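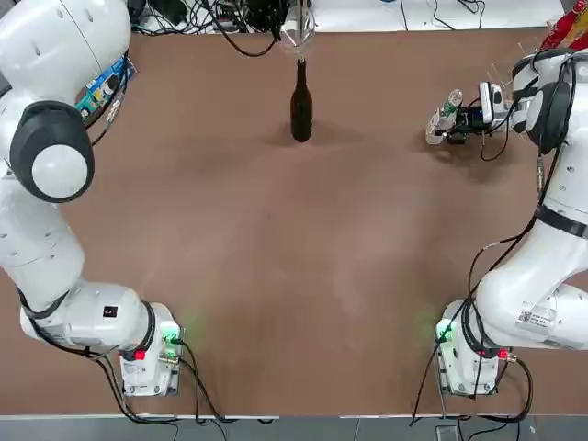

Lamex Planner 4, reviewed on a two-arm bench
Ebise Gudeta, 09/01/2019

Lamex Planner is a motion planning and sequencing package for paired tabletop arms. Version 4 replaces the old waypoint editor with a constraint editor and adds what the vendor calls coupled planning, in which both arms are solved as one system. I ran it on two white six-axis arms bolted to the near edge of a table, with a wrist camera supplying the bottle pose.

The test task was a transfer: small clear bottle in the right gripper, dark glass bottle upright on the table, clear funnel in its neck. The bottle travels level, stops over the funnel rim and rotates about the gripper axis. It is a useful task for a planner. The goal region is small, the tilt limit has to hold for the whole approach and then be released, and the funnel is transparent, so the depth data around it is poor.

Installation. Dependencies resolved without trouble. The calibration wizard asks for 40 poses per arm and accepts fewer, with a warning that is easy to miss. Use all of them.

Constraints. Tilt limits, keep-out volumes and speed caps are attached to segments of the path, and each can be switched off at a named event. In version 3 this took a script. The editor still has no undo for deleted volumes.

Planning time. Over 1,000 queries with single-arm planning, 13 returned no solution, all with the start pose near the wrist limit. Median time was 472 ms. Coupled planning is much slower and I would leave it off unless the arms share a workspace. Replanning from a paused state works, but the planner discards the active tilt constraint if the pause falls on a segment boundary. I reported this to Lamex and have a ticket number.

Perception. The bundled detector found the dark bottle reliably and the funnel rarely. I ended up entering the funnel as a fixed cone relative to the bottle neck, with a margin on the rim. The Steltholm plugin handles clear plastic better but needs its own license and its own calibration file, in a different unit.

Cables are not modeled. Slack at the base and the loop at the wrist camera have to be covered by padding on the link geometry - tedious, and it costs reach.

Logging is good. Every query is saved with its scene and seed and can be replayed offline. The Shiferaw viewer opens these files directly; Lamex's own viewer stutters on long ones.

Recommended for fixed benches with known objects. Users of version 3 who rely on scripts should wait for the November release, which is supposed to restore the old API.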